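Forum > Selbermachen & Ordnung > Leere Tennisballdosen, was macht ihr damit?

Fosari
Mittwoch, 21:14
Hallo zusammen, ich spiele seit zwei Jahren im Verein und habe inzwischen eine ganze Kiste von diesen Ballröhren im Keller stehen. Wegwerfen bringe ich nicht übers Herz, die sind ja stabil und haben meistens sogar noch den Deckel! Jetzt war meine Idee, die alten Bälle wieder reinzupacken, immer einen Satz pro Dose, und draufzuschreiben, von wann die sind. Training, Matchbälle, Hundewiese, so in der Art. Ich habe am Wochenende mal auf dem großen Tisch angefangen zu sortieren.

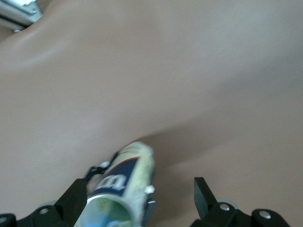 Was mich dabei genervt hat, ist der Metallrand oben. Wenn man die Lasche abzieht, bleibt innen ja dieser Ring stehen, und an dem habe ich mir beim Reingreifen schon zweimal den Handrücken aufgeratscht. Macht ihr den irgendwie ab? Oder klebt ihr was drüber? Und lohnt sich das Ganze überhaupt, oder bin ich da einfach ein Messie mit Tennisschläger :-)

Nizar Dabbas
Mittwoch, 21:40
Ring dranlassen! Ich habe mal versucht, den mit der Zange abzuziehen, danach war die Dose eingerissen und der Deckel hat nicht mehr gehalten. Nimm Gewebeband, einmal oben rum und nach innen umschlagen, fertig. Dauert bei mir keine Minute pro Dose.
Aber alte Bälle in die Dose zurück, da sehe ich den Sinn nicht. Der Druck ist weg, sobald du die Lasche ziehst, und der Plastikdeckel hält gar nichts. Da kannst du sie auch in einen Stoffbeutel werfen.

Plokavum
Mittwoch, 22:05
@Nizar es geht ihr doch ums Sortieren und nicht um den Druck, so habe ich das jedenfalls gelesen. Bei mir fliegen die Bälle sonst im ganzen Kofferraum rum. In der Dose bleiben sie wenigstens sauber.
Fosari, welche hast du denn? Bei den durchsichtigen sieht man gleich, was drin ist, da muss man gar nicht so viel beschriften. Ich habe aus 4 Stück einen Halter für Pinsel und Lineale gebaut, einfach mit Kabelbindern zusammen und ein Brettchen drunter.

Fosari
Mittwoch, 22:31
Danke euch! Ja genau, mir geht es ums Sortieren. Dass die Bälle nicht wieder hüpfen wie neu, ist mir schon klar. Bei mir sind es bunt gemischte, was halt gerade im Angebot war. Von denen hier habe ich auch welche, die sind so milchig, da schimmert die Schrift von hinten durch:

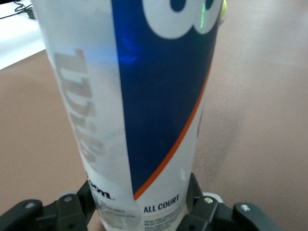
Wilson, die Allcourt-Variante

Mit Edding hält die Beschriftung auf dem Plastik übrigens nur mittelprächtig, nach ein paar Wochen in der Tasche ist alles verschmiert. Malerkrepp geht besser, sieht aber halt nach Malerkrepp aus.

Lina Bitar
Mittwoch, 22:50
Lackmarker nehmen, nicht Edding! Also, der ist oft auch von Edding, ich meine den mit der weißen Farbe. Vorher mit Spiritus abwischen und über Nacht trocknen lassen.
Zum Aufheben: Ich war lange genauso, im Gartenhaus standen irgendwann 45 Dosen. Gebraucht habe ich davon vielleicht eine Handvoll, für Schrauben und für die Stricknadeln. Der Rest ist dann doch in den Gelben Sack gewandert, und mir hat keine einzige gefehlt. Setz dir eine Grenze, wirklich.

Nizar Dabbas
Mittwoch, 22:58
Sag ich ja. Und bitte nicht als Spaghettidose, das habe ich auch schon irgendwo gelesen. Die riechen ewig nach Filz und Gummi, das kriegt man nicht raus.

Plokavum
Mittwoch, 23:10
Mit Natron und offen stehen lassen geht der Geruch weg, jedenfalls bei mir. Nudeln würde ich trotzdem keine reintun.

Fosari
Donnerstag, 18:02
So, kleines Update. Gewebeband ist drum (danke Nizar, hätte ich auch selber draufkommen können) und ich greife jetzt ohne Kratzer rein. Ich mache es so: Dose senkrecht hinstellen, Bälle von oben rein, kurz nachdrücken. Wenn man sie quer hält, klemmt der letzte bei mir immer am Rand, und mit dem Band ist es noch ein bisschen enger geworden. 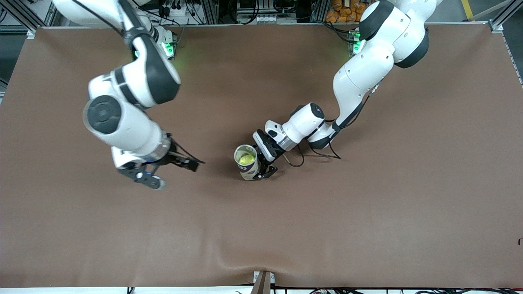
Rivera meinte dazu gerade, mit Stoffklebeband nur außen und innen etwas Schleifpapier über den Ring, dann würde auch nichts enger. Er hat mir das beim Training erzählt, ich probiere das bei den nächsten mal aus. Und Lina, du hast recht mit der Grenze. Was nicht in die eine Kiste passt, kommt weg. Die Kiste ist allerdings groß, hehe.

Lina Bitar
Donnerstag, 18:20
Kleinere Kiste kaufen!

Nizar Dabbas
Donnerstag, 18:47
Schleifpapier auf dem Ring würde ich lassen, da hast du hinterher den Metallstaub in der Dose und auf den Bällen. Wenn schon, dann mit einer feinen Feile und danach auswischen. Und die Bälle von der Hundewiese bitte nicht wieder zu den anderen ;-)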